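Mitra Rahimi clears her desk with a yellow box

I came to talk to Mitra Rahimi about shelves. I run a small series on this site about the places where people study at home, and a reader had told me her bookcase was worth a visit. We ended up talking for most of an afternoon about a cardboard box instead.

"Everything goes in the box first," she said, before I had even found a place to put my coat. "Then I decide. If I decide first I just stand there holding a stapler."

She has used the desk for two years, mostly for her Chinese classes and the tutoring she does in the evenings, and she is the first to say that it fills up fast. Papers are the worst of it. She prints a lot (worksheets, practice tests, articles she means to read) and she told me she once went through the whole pile and counted 376 sheets, which made her so cross that she put them all back and went to bed!

I asked if she had thought of going paperless. She gave me a look.

"My sister-in-law Nasrin keeps telling me that. But I learn with a pencil. I have to see where I crossed something out."

So the pile stays, for now. What she does do, once a month or so, is pull over an open box and start with the small things. Pens, toys, whatever has come in from the other rooms. She doesn't label anything and she doesn't sort as she goes. The box sits on the desk where she can't ignore it, and she wants it gone by the time she needs to teach again.

"If I put it on the floor it lives there until February," she said. "I know myself."

I loved the desk cover, and told her so. It's pink and checked and covered in cartoons, with four cheerful Chinese phrases printed on it, and I made her read them out to me. The first is kuaile xuexi, happy studying. The next is about growing up healthy, and the last one says, more or less, that the future is worth looking forward to.

"I bought it for the kids I tutor and then I didn't want to share it," she said. "It's a very encouraging thing to spill tea on."

The shelves did get their turn in the end. The books lean, and she is fine with that - she says a row packed tight is a row she never takes anything out of. The little white quilted handbag in front of them has been there so long that she thinks of it as part of the bookcase. I asked what was in it. "Receipts," she said, and moved on.

She wants to get through the paper next, with her friend Marjan Shojaei there to be strict about it. Marjan gets to throw out anything Mitra can't explain in one sentence. I asked if that seemed fair.

"No," she said. "But she's bringing lunch."
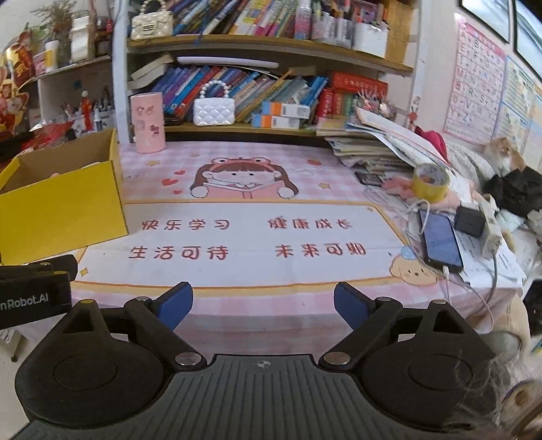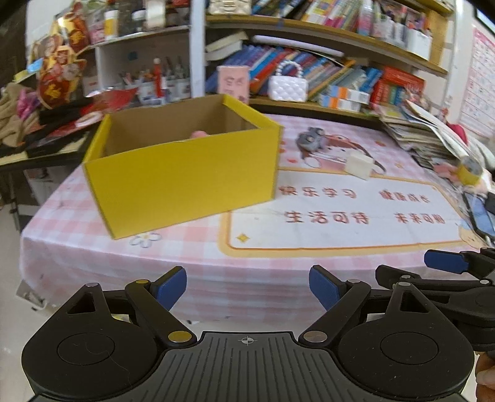 Mitra's desk, with the yellow box and the paper pile.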